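Junlow mayoral result – what now?

bako_jean
Well, friends, 1,008 votes to 1,000 in little old Fukville precinct, and I'm still grinning! Edvin Skjelbred ran a kind campaign and I think he'll do right by us.

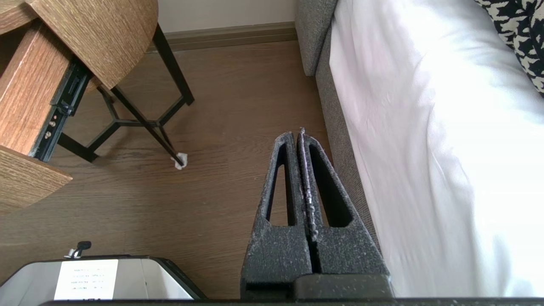 Last edited by bako_jean on 10 Nov 2018

hakex61
Glad you're happy, Jean, but I can't agree. He promised the bus line back by February and I don't see where the money is.

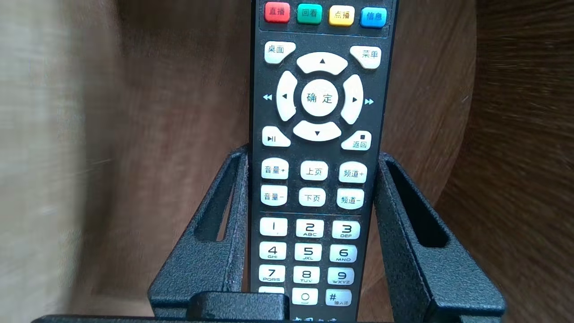
I'd love to be wrong – my mother rode that bus for years, bless her.

bako_jean
He did say the county would chip in, though.

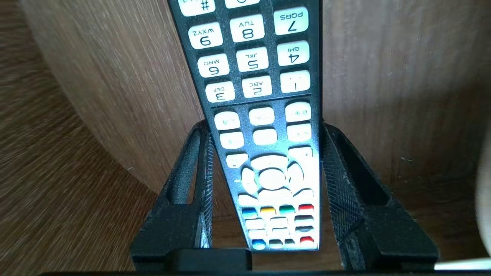 Give the man a winter, is all I ask.

porchlight4
Recount first, please.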